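3.2 Serving vessels and portion estimates

Households in Patetville and Zamudio kept food diaries for 12 days in December. Of the 34 households enrolled, seven returned incomplete diaries and were dropped. Portions were recorded in bowls and converted to grams using the table in Zepeda's earlier survey. Diary keepers tended to report a full bowl whatever its size, so soups and porridge were probably overstated. We did not correct for this in the Zamudio data.
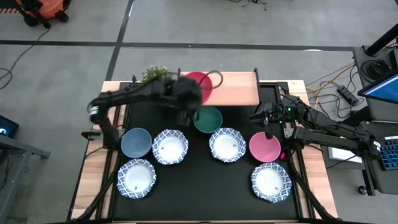
Figure 7. Bowls in four colors: blue, green, red and pink.

Color had no clear effect on reported portions (see Section 4).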